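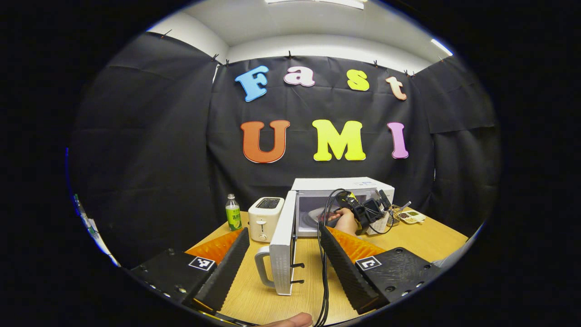

Speaker notes: comparing hand-held grippers for kitchen tasks
Flanstead workshop, May, afternoon session
Slot is 25 minutes including questions. Clock is at the back of the room, left side.

Slide 1. Title

Leave up while people sit down. Say the scope once: two finger designs, two wrist camera lenses, one tabletop. Arms come in only at the end, for replay. No learning results beyond the replay numbers.

Slide 2. Why compare at the hand-held stage

Most gripper comparisons are run on the arm. By then the finger geometry, the camera mount and the controller gains are mixed together and the failure could belong to any of them. We did the comparison in the hand first. The operator supplies the arm, so what is left is finger, pad, lens and tracking.

Mention that this does hide payload and backlash. Someone will ask. Answer is on slide 9.

Slide 3. Task set

Toaster: lever down, knob turn.
Microwave: open door by handle, place item on turntable, close door.
Bottle: pick, move, set down upright.
Tray: pick up small food items.

The door is the hard one. It swings through a large arc, the handle is curved, and when the door is fully open the panel comes toward the operator and takes up a good part of the view. A lot of this talk is about the door.

Slide 4. Fingers

Design A, the Guvwood finger: long, flat, ribbed gripping face, soft ridged pad behind. Stiff along its length, gives a little at the tip.
Design B, the Jiltmont finger: shorter, smooth face, closed-cell pad on the contact side.

A holds the door handle better. The ribs catch on the curve. B slides toward the end of the handle on about one pull in every set — strike "about," say "in most sets" and point to the table.
B is better on the bottle cap. A tends to touch the cap with one rib and tip it.
On the toaster lever there is no difference worth a slide.

Slide 5. Lens

The fisheye lens keeps both fingertips, the tabletop and the ceiling in view at the same time. The cost is strong curvature and a dark ring outside the image circle. Pixels in the ring are wasted and should be masked before training, or the crop should be tightened.

The narrow lens gives better detail on the knob and loses the door handle as soon as the hand turns. We stopped using it for the microwave.

Check that the projector is not cropping the corners. It did in rehearsal.

Slide 6. Finger markers

Each finger base plate carries a small square fiducial. Gripper width is computed from the distance between the two. No encoder.

Failure modes, in order of how often they cost us a recording:
Glare from the ceiling light on the marker face. Matte print fixed most of it.
Thumb over a marker. Training issue for operators.
Motion blur on fast closing. Shorter exposure, brighter room.

Width dropouts shorter than 9 frames are interpolated. Longer ones and the episode is thrown out.

Slide 7. Two grippers at once

Door with one hand, item with the other. This is where the cables matter. With two tethered grippers the bundle crosses the middle of the table and gets between the near camera and the object. It also pulls on the wrist. Operators compensate without noticing and the compensation shows up in the trajectories as a small steady offset.

We tried routing over the shoulder. Better for the wrist, worse when the operator steps sideways. No final answer here. Ask the room.

Slide 8. Numbers

Total episodes recorded: 2000, split evenly by finger design.
Kept after filtering, both designs: 1002.
Rejected for marker dropout alone: 317.

Pause here. The keep rate is low and people will want to write it down. The remaining rejections are tracking loss and operator error, and the split between those two was labeled by hand, so do not quote it as a firm result.

Slide 9. Replay on the arm

Replays used the Mamani controller at its default gains, then again with the position gain lowered. Default gains were fine for toaster and bottle. On the door, the arm fought the hinge and the finger walked off the handle. Lower gain followed the arc but arrived late at the end of the close and left the latch unengaged. A small push added at the end of the trajectory closed it.

Payload: not tested past the bottle. Backlash: visible on the knob, not measured.

Slide 10. What we would keep

Guvwood finger for anything with a handle. Fisheye. Matte markers. Lower position gain for hinged doors only.

Open items: wireless version of the gripper, a pad that suits both cap and handle, a second microwave with a push-button door.

Backup slides
11: marker detection settings
12: calibration procedure for the fisheye
13: door arc fit, for the question about hinge estimation

If short on time, drop slide 5 and go straight from fingers to markers.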